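Print this page | E-mail this page

Unit 4: Separation, Re-partnering and the Adult Household
Module convenor: Charmaine Joubert
Seminar leader: Annatjie Baloyi

4.1 Scope

The unit covers the period between the end of a long marriage or cohabitation and the start of a further one. Unit 3 dealt with first partnerships and is assumed. Bereavement is treated separately in Unit 6. The term "re-partnering" covers remarriage, cohabitation, and couples who keep two addresses.

4.2 Terms

Separation date: the date on which one partner moves out or both agree that the relationship is over. The two partners often give different dates. In coursework, state which you are using.

Gap: the time from the separation date to the first new relationship that the person would describe as such to family. Casual meetings don't count.

Living apart together (LAT): a couple who regard themselves as such but keep separate homes. Some writers include couples kept apart by work; this module does not.

4.3 The Widport interviews

The set reading is Mtshali, chapters 2 and 3, on the Widport interviews. The sample was 80 adults who had left a marriage of ten years or more. Each was interviewed twice. Points to note:

— Respondents were recruited through a local newsletter, so people who had moved away are under-represented.
— The first interview asked about money and housing before it asked about feelings. Mtshali argues that this order produced longer answers to the later questions.
— Adult children were mentioned in most accounts, usually as advisers and sometimes as objectors. They were not interviewed.
— Length of gap was self-reported and should be treated with care.

The Pemorska study repeats the design with a sample of around 300 and a postal form. Its answers are shorter and easier to code. Compare the two on the matter of shared housing only; the questions on income were worded differently and cannot be set side by side.

4.4 Why some couples keep two homes

Three groups of reasons appear in the reading. The first is financial: a house may be held jointly with a former spouse, or promised to children. The second concerns care, where one partner has a parent or a teenager at home. The third is preference. Respondents in this last group tended to describe a past household in which they did most of the domestic work — see Mtshali, table 5.

The groups overlap. Do not assign a respondent to one group on the strength of a single remark.

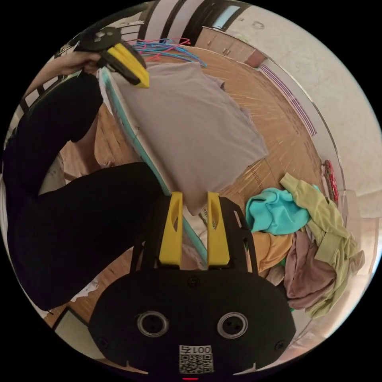 Does a longer gap lead to a more stable second partnership?

The reading doesn't support a firm claim either way, as neither study followed its respondents for long enough after the second interview or form.

4.5 Seminar preparation

Read the four extracts in the Hudex reader and mark each passage where the speaker refers to a former partner. Bring notes on one extract, up to 100 words. The October group should use the revised extract 2.

Print this page | E-mail this page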